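Início | O Restaurante | Quartos | Reservas | Perguntas frequentes | Contactos

Perguntas frequentes – Restaurante e Hospedaria Viltodska

Publicado em abril por Yupin Boonyarit, Serviço de Reservas

Imprimir | Enviar por e-mail

Reúnem-se nesta página as respostas às questões colocadas com maior frequência ao nosso serviço de reservas. As condições aplicam-se ao restaurante, à Sala Revska e aos quartos do piso superior.

É necessário reservar mesa?

A reserva é recomendada ao jantar e obrigatória para grupos. Ao almoço, as mesas são atribuídas por ordem de chegada, com exceção das que se encontram junto às janelas do pátio, que podem ser pedidas com antecedência. Os pedidos efetuados através do formulário só se consideram aceites após confirmação escrita.

Durante quanto tempo é mantida uma reserva em caso de atraso?

A mesa é mantida durante 20 minutos a partir da hora marcada. Findo esse prazo, e na falta de contacto telefónico, poderá ser atribuída a outros clientes. Agradecemos que as alterações ao número de pessoas sejam comunicadas até às 17h00 do próprio dia.

Existe menu de degustação?

Sim. O menu de degustação é composto por quatro pratos e servido exclusivamente ao jantar, para a totalidade da mesa. A composição é definida pelo chefe de cozinha, Eyvindur Hallgrímsson, e varia consoante a estação. A carta regular permanece disponível nas restantes mesas – incluindo os pratos de peixe fumado, que não integram o menu de degustação.

O restaurante atende a alergias e restrições alimentares?

As alergias e intolerâncias devem ser indicadas no momento da reserva e novamente confirmadas à chegada. Há opções vegetarianas em todas as secções da carta. Para refeições veganas ou sem glúten, pedimos aviso na véspera. A cozinha trabalha diariamente com frutos de casca rija, sésamo, leite e marisco, pelo que não é possível garantir a ausência total de vestígios.

Qual é a capacidade da Sala Revska?

A Sala Revska acolhe até 60 pessoas sentadas, ou 30 quando disposta em mesa única. Pode ser reservada para almoços de empresa, batizados e jantares de família. O aluguer inclui toalhas, loiça e serviço de mesa. A decoração floral e a música ficam a cargo do cliente, devendo a montagem ser combinada previamente com a receção.

É permitido trazer vinho ou bolo de aniversário?

O bolo pode ser entregue na cozinha até uma hora antes da refeição, acompanhado da respetiva fatura de compra. O vinho próprio é aceite mediante taxa de rolha, indicada na carta de bebidas. Não se aceitam outras bebidas nem pratos confecionados no exterior.

As crianças são bem-vindas?

Sim. Existe uma carta infantil e dispomos de 4 cadeiras altas, que convém pedir na reserva. Os carrinhos de bebé podem ser deixados no vestíbulo. O bar Plornitz, no rés do chão, tem entrada reservada a adultos a partir das 22h00.

Os animais de companhia podem entrar?

São admitidos apenas na esplanada, com trela curta. Os cães de assistência têm acesso a todos os espaços, sem aviso prévio.

Há estacionamento?

O parque situado nas traseiras do edifício é gratuito durante a refeição. O acesso faz-se pela Rua Baldursdóttir, em sentido único. Os lugares destinados a pessoas com mobilidade reduzida ficam junto à entrada lateral – a única sem degraus.

Posso jantar e pernoitar no mesmo local?

Os hóspedes dos quartos têm prioridade na marcação de mesa, desde que o pedido seja feito juntamente com o alojamento. A entrada nos quartos realiza-se a partir das 15h00 e a saída até às 11h00. O pequeno-almoço é servido na sala principal e está incluído na tarifa.

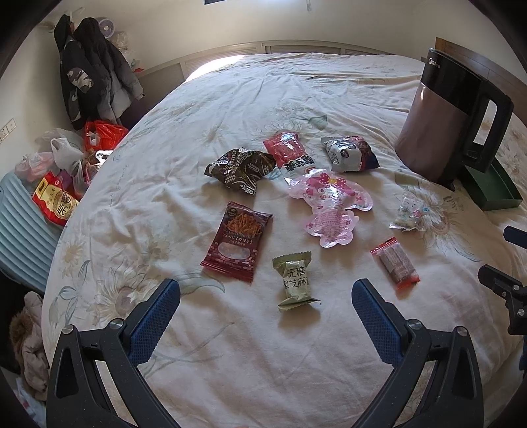

Snacks embalados sobre uma colcha com motivos de flores e folhas.

É possível consumir alimentos nos quartos?

Permite-se o consumo de snacks embalados e de bebidas frias. Não é autorizada a confeção de alimentos, nem o uso de placas elétricas ou fogareiros. As refeições da carta podem ser servidas no quarto até às 21h30, mediante suplemento.

Como se cancela uma reserva?

As reservas de mesa podem ser canceladas sem custos até ao meio-dia do próprio dia. No caso da Sala Revska, o sinal não é reembolsável após a confirmação da ementa, podendo, contudo, ser transferido uma única vez para outra data.

São emitidos vales de oferta?

Os vales estão disponíveis na receção e por correio eletrónico. Podem ser utilizados no restaurante e no bar, mas não são convertíveis em dinheiro. Solicita-se que o número do vale seja indicado no ato da reserva.

Imprimir | Enviar por e-mail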